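Last updated: November

Subject: Re: [Gourlay swap list] Small pots with lids, still wanted?
From: Hatem Fahmy

Mwende Obura wrote:
> Hello all. I'm sorting beads and spare buttons again and could use
> more small jars, the sort face cream comes in. I have 11 already but
> they are all different heights and won't sit in the same drawer.
> White or clear, any make. Lids must fit. I can collect from the
> Pranby end of the road most evenings after 17:00.

Mwende,

I cleared the bathroom shelf at my mother's and kept back the jars that still had their lids. Two are the same make, white with a black screw top, and you can have both. They come to 181 grams on the kitchen scales for the pair, if you are thinking of posting any on.

The labels on the bottom soak off in warm water with a drop of washing-up liquid. Leave them an hour. The gold name on the lid is another matter. I tried a bit of nail varnish remover on an older one and it took the shine off with it, so I would leave the name alone or put a round sticker over it.

The lids do pick up scratches. If you want them perfect, say so and I'll offer them to someone else.
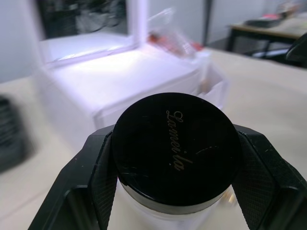
Black lid with "Lameila" in gold, some light scratches.

I'm in after 17:00 all this week. Side door please, the front one sticks.

Hatem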